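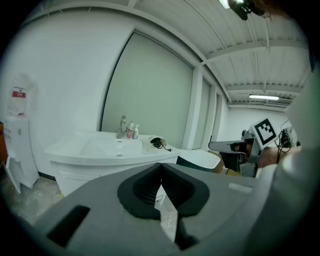

The basin corner, with the faucet, two pump bottles and the water cooler off to the left.

Plulonis Washrooms and Wet Corners
README, last touched 2019-11-08

Welcome, and thank you for taking the time to open this file before diving into the folders (I know how tempting it is to skip it!). Plulonis is a collection of pictures of washbasins and the small, ordinary things that gather on and near them: soap, lotion, cords, cups, and whatever else people set down while their hands are full.

What's inside
There are 3,737 pictures in all, taken in 178 rooms. A white vanity with a curved front and a single-lever faucet gets the same care as a plain sink on a wall, and we kept the neighbors too, so a water cooler standing by the wall stays in and gets its own tag.

How things are named
Dexter Lyons and I went back and forth on this for most of February. We settled on everyday words: basin, faucet, drain, pump bottle, cooler, cord. Pump bottles are tagged by shape and never by contents, so please don't look for "soap" or "lotion" in the tag list. If a thing on the counter can't be told for certain, it goes under "small appliance, unsure" and stays there until both of us agree on something better.

Folders
beltine: the first 2,000 pictures, tags checked twice
villanueva: everything after that, tags checked once

Known rough spots
Drawers and cabinet doors are tagged unevenly in villanueva, and the early notes say "tap" where the later ones say "faucet." Treat them as the same word. Baseboards were only added late, and I'm still working my way back through the older rooms.

Corrections are very welcome, even tiny ones. Put the picture number and your suggested tag in corrections.txt and I'll get to it.

Rafferty Strickland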